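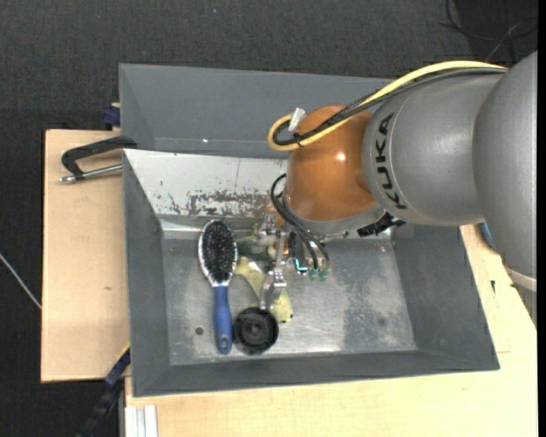
Condensation in an unheated detached workshop – ventilate or dehumidify?

Posted in: Outbuildings and Shops

plumbline_56
December 12, 2018

Looking for a check on my reasoning before I spend money.

Building is a detached block shop on the edge of Preststead, 60 square meters, slab on grade, no insulation under the slab as far as I can tell. Walls are painted inside. Roof is single-skin steel on timber purlins. There is one roller door and one personnel door. No heat except when I am in there.

Problem: whenever a mild wet front follows a cold spell, everything with thermal mass sweats. The slab goes dark, the vise is wet to the touch, and I get surface rust on the drill press column overnight. The underside of the roof drips on clear nights as well, though I think that is a separate mechanism.

Two options so far:

1. An extract fan on a humidistat, with a passive inlet low on the opposite wall.
2. A desiccant dehumidifier, doors sealed as well as I can manage.

The fan is cheaper to run. Which one?

Kettleburn
Not the fan, or at least not on a humidistat. A humidistat reads relative humidity inside and knows nothing about outside. When your mild front arrives, the outdoor air has a dew point above the temperature of your slab. The fan sees high RH, switches on, and pulls in more of the air that is causing the trouble.

Put a thermometer on the slab and compare it to the outdoor dew point for a week. If slab temperature is below dew point, keep the doors shut.

oxidized_dan
Seconded on the mechanism, but I would not write off ventilation. Most of the winter, outside air holds less water than inside air. I run a fan off a differential controller: one sensor inside, one outside, both computing absolute humidity. It runs only when the outside figure is lower by a set margin. In my garage it has been enough on its own.

Kettleburn
Your garage is attached to a heated house, if I remember your build thread. That wall is doing half the work.

oxidized_dan
Fair. It shares one wall. I still say the principle holds.

plumbline_56
Slab readings will follow. Can either of you comment on desiccant versus compressor type? The shop will be at 3 or 4 C for weeks in January.

Maarja Rätsep
Desiccant at those temperatures. A compressor unit ices its coil in a cold room and spends much of its time defrosting. The rated figure on the box is measured in a warm, very humid room and tells you little about a cold shop.

The rotor type also puts its electrical input back into the room as heat, plus a little from the water it takes up. In a leaky steel-roofed building that heat is mostly lost, but it moves the surfaces in the right direction.

I keep a store building out near Kustham, similar construction to yours. I sealed the roller door with brush strip, taped the eaves closures, and set the unit to 56 percent. It used 175 kWh over the first winter. Before the sealing work it ran almost without a break and never reached setpoint, so do the sealing first.

Kettleburn
175 for a whole winter sounds low for single-skin steel. What is the floor area?

Maarja Rätsep
Smaller than his. I would expect his figure to be higher, and I would not try to scale it by area. Leakage dominates.

grainger_wet
Contrary view: you are all treating the air when the slab is the source. No membrane under it means ground moisture coming up all year. Tape a square of polyethylene to the concrete, leave it a couple of days, lift it. If the underside is wet, the water is coming from below and no dehumidifier will ever finish the job.

Kettleburn
The plastic sheet test has a known weakness on cold slabs. A dry sheet can mean the slab is dry or that the gradient happened to run the other way that week. Useful if positive, weak evidence if negative.

grainger_wet
It costs nothing. He can do it while he is taking the temperatures.

Lūse
On the roof drip: that is radiative cooling. On a clear night the sheet falls below air temperature and takes water out of whatever air is under it. Anti-condensation fleece bonded to the underside holds it until morning and then lets it dry, but it is normally factory applied and the retrofit versions peel. I lined mine with foil-faced board, joints taped, and the drip stopped. Any gap in the tape puts a wet patch behind the board where you will not find it until the purlin is soft. Take your time over the joints.

plumbline_56
First readings. Slab 4.1 C early morning, outdoor dew point 7.8 C. So Kettleburn is right about this week at least. Plastic sheet went down last night next to the bench.

I priced the board through Distport. Full roof including tape and fixings comes to 1,456 before delivery, so that will wait until spring.

oxidized_dan
With those numbers my controller would have kept the fan off, for what it is worth.

plumbline_56
Noted. Sheet result: faint moisture on the underside, darker patch on the concrete beneath it. Top side dry.

grainger_wet
There you go. Epoxy barrier coat, two passes, after you have ground the surface.

Kettleburn
Faint. I would seal the doors and run a desiccant unit through January before grinding anything. A coating over a damp slab blisters if the prep is poor, and then you are grinding it twice.

Maarja Rätsep
Agree on the order. Also wipe the drill press column with a light oil now, whichever way you go. Paste wax on the table.

plumbline_56
Brush strip ordered. Does anyone know whether the exhaust duct on a desiccant unit can share a wall penetration with the cable entry, or does it need its own?

Lūse
Its own. The exhaust is warm and saturated and will condense on anything cold next to it. Pitch the duct down toward the outside.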